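Courses > Automation Purchasing > Unit 6 > Simulator Packages

Reading time: 6 min

Unit 6: Reviewing a simulator package

The product for this unit is Vornine, a desktop simulator for arm and gripper work sold by Fidach. You have seen the price sheet. A single seat is 1,219 a year and the lab bundle is 2,254. Both include the same scene library, so the scenes are not a reason to pick one over the other.

Start with the wrist view. Most of the grading for this unit comes from what you can judge in it.
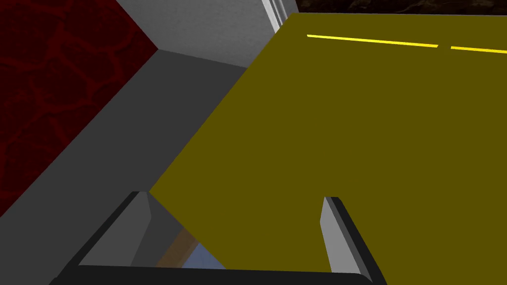 Fig. 1. Wrist view, fingers open, olive panel with dashed yellow marking.

Points to write up:

- Shading is flat and even. Planes are told apart mostly by tone. Say whether that is enough for your task.
- The gripper is plain geometry with no texture. The vendor lists this as a speed choice.
- Surface patterns differ a lot between materials. Compare the red surface with the smooth gray band next to it.

Next, look at depth cues. With a plain tabletop, the yellow lines and the far rim are most of what you have for judging angle. Lukoševičius (course reader, section 2) calls these "borrowed edges." Use the term in your report. 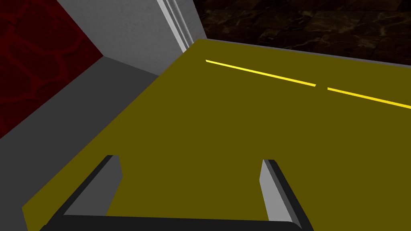
Licensing and limits

The single seat stops logging at 2,000 episodes per project. The lab bundle has no cap. Sosorberg, the reseller, handles support and answers tickets on weekdays only. Export is to plain video and joint tables.

For Thursday: one page, recommending a seat, a bundle or neither. Put the cost per student in the first paragraph.

Comments (3)

mk_lab: Is the episode cap per project or per machine? The price sheet says both.

reader41: Per project. I asked Sosorberg.

tdw: The section 2 link in the reader opens section 3 for me.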